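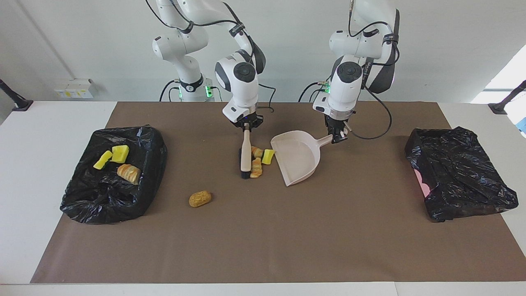
Picard Street Shared Kitchen
Members' meeting, January
Minutes taken by Panya Thepsuriya

We got going at 7:10 in the evening, a bit late, as the front door was sticking again and three people had to be let in through the bakery side. The minutes from last time were read and agreed to, with one fix: the deep sink was out of use for 26 hours, and I had written 36. Sorry, my handwriting.

1. Cleaning up between bookings

This took up the first half of the meeting, so I'll try to get it all down. The morning bakers say they keep walking in to crumbs on the tables, and the evening people say they keep walking in to flour, and I think everybody is right. I bake in the mornings myself, so I tried to stay out of it (I lasted maybe five minutes).

What we settled on, after a lot of back and forth, is that the tables get brushed down dry before anyone goes near them with a sponge. Once crumbs get damp they turn to paste, and then you're scraping. So the hand brush and dustpan come out first. Short strokes toward the pan, pan flat on the surface, big pieces first. Whole rolls and croissants you can just pick up by hand, please, there's no prize for getting a croissant into a dustpan.

Marguerite from Dolombridge asked if leftover bread could go in a separate bin for her neighbor's chickens. Lots of enthusiasm for this! The snag is that sponges keep ending up in with the bread. She's had two in one month, and one of them made it all the way to the chicken yard before anyone spotted it. So for now it all goes in the trash, and she'll come back to us with a bucket that has a lid and a label on it. If that works out we'll start it with the morning group only.

2. Sponges

I didn't expect this to be its own item but it became one. We bought a box of 36 in the fall and we're nearly through them. Part of that is people tossing a sponge after one use, and part of it is sponges getting swept up with everything else. Agreed:

Sponges for dishes live in the tray by the sink.
Sponges for tables live on the hook rail, in the mesh pocket.
If it falls on the floor, it's done, throw it out.
If it's falling apart, it's done too. You don't have to ask.

There was a suggestion to cut the corner off the table ones so we can tell them apart. I like this a lot and will do the next batch myself. We'll reorder from Zuller when the box is down to the last handful. The price has gone up a little since the fall, but no one wanted to shop around for sponges.

3. Trash bags

The thin bags are awful and we all hate them. They split when there's anything with a crust in them, and twice now there has been coffee on the hallway floor. We agreed to go back to the heavier black ones, and to put a fresh bag in at the end of your booking even if the old one was only half full. Spare bags go on the shelf under the window. Somebody has been leaving opened ones folded on the tables for the next person, which I know is meant kindly, but they slide off and then they're on the floor.

Full bags go out to the alley the same night. The lock code for the gate is still 758. It's also on the card inside the pantry door.

4. Table mats

The mats hold crumbs along the edges more than we thought they would. Plan is to brush them where they lie, then lift them and brush underneath, and once a week take them outside and give them a good shake (away from the bikes this time). Theo wants to get rid of mats altogether. The rest of us like that bowls don't skid around on them. We took a show of hands and the mats are staying – Theo asked me to write down that he still thinks they're a bad idea, so there it is.

5. Money

We have 70 dollars left in the supplies jar after the dish soap. The new bags and the sponges will come out of that. I'd also like a second brush and dustpan, so each table has its own and we're not all hunting for the one set at closing time. Agreed, as long as the handle is long enough that you don't get your knuckles in the crumbs. I'll look at Drarnov on my way home, they usually have a bin of them near the register.

6. Anything else

The timer on the left oven runs fast. Use your phone until it's looked at.

Someone left a very nice bread knife in the drawer with the whisks. It's in the pantry now, top shelf, wrapped in a towel.

Marguerite brought seeded rolls and they were gone before item 3. She has promised the recipe, and I'm putting that in the minutes so she can't wriggle out of it.

To do

Panya – second brush and dustpan, trim sponge corners, new card for the hook rail
Marguerite – bucket with lid, roll recipe
Theo – heavier bags, ask about the oven timer
Everyone – brush before you wipe!

We finished at 8:25 and swept up before locking the door. Next meeting is same time next month, and please come in through the bakery side if the front door is still sticking.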